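**COMMUNIQUÉ DE PRESSE**

**Clandlow reporte sa décision d'achat sur le pliage et la mise sur cintre automatisés**

*5/6/20*

Clandlow, prestataire logistique textile, n'achètera pas de cellule robotisée cette année. La ligne prévue au budget d'équipement est maintenue, mais gelée jusqu'en octobre. Deux fournisseurs, Bindar et Skorico, ont été informés de cette décision et invités à revoir leurs offres.

L'entreprise avait lancé sa consultation avec une question simple : peut-on confier à une machine la mise sur cintre des retours clients sur le site de Nogueira, à un coût total inférieur à celui du poste manuel ? Les réponses reçues ne permettent pas de le dire. Elles annoncent des cadences, rarement les conditions dans lesquelles ces cadences ont été relevées. Un tee-shirt plat présenté toujours dans le même sens et un gros pull sorti en boule d'un carton de retour n'ont pas grand-chose en commun, et c'est le second qui coûte cher à traiter.

Le cahier des charges compte 48 exigences. Aucune des deux offres ne les couvre toutes, et 4 restent sans réponse chez l'un comme chez l'autre : le changement de type de cintre, le traitement des articles étiquetés, la reprise après une prise manquée et le prix des doigts de préhension de rechange. Ce dernier point n'a rien d'un détail. Les garnitures souples sont des consommables, et un devis qui les passe sous silence est un devis incomplet. 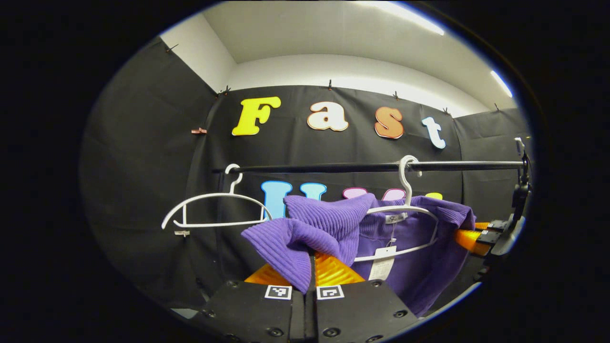
*Pull violet en maille côtelée, étiquette en papier en place, tenu entre les doigts d'une pince ; un cintre vide est accroché à la même tringle.*

La maille épaisse concentre l'essentiel des réserves techniques de Clandlow. Elle se déforme, se replie sur elle-même et masque l'encolure, alors que l'étiquette et son fil doivent rester accessibles pour le contrôle. L'entreprise reconnaît que le matériel de préhension a progressé. Elle constate aussi que les vidéos commerciales montrent volontiers un geste réussi et peu souvent la série complète.

Clandlow demande donc un essai sur 947 articles, tirés des retours courants sans tri préalable, avec relevé de chaque intervention humaine. Le seuil d'acceptation est fixé à 78 % d'articles correctement suspendus sans aide. Certains le trouveront modeste. Aucun candidat ne s'est pourtant engagé par écrit à l'atteindre.

Les offres révisées devront chiffrer séparément :

- l'achat ou la location de la cellule, avec les frais d'installation ;
- la maintenance, les pièces d'usure et les licences logicielles ;
- la formation des équipes et le temps de présence d'un opérateur ;
- la reprise du matériel en fin de contrat.

Les formules « à l'usage » seront étudiées, à condition que le volume minimal facturé figure sur la première page. Les projections de retour sur investissement fondées sur une marche continue seront écartées : le site ne tourne pas la nuit et n'a pas l'intention de le faire pour rentabiliser une machine.

Les postes manuels de Nogueira sont reconduits à l'identique. Une partie de l'enveloppe gelée pourra servir à remplacer des tables et des portants, dépense moins spectaculaire mais dont l'effet est connu.

**Contact presse :** service communication de Clandlow. Le cahier des charges est disponible sur demande pour les fournisseurs.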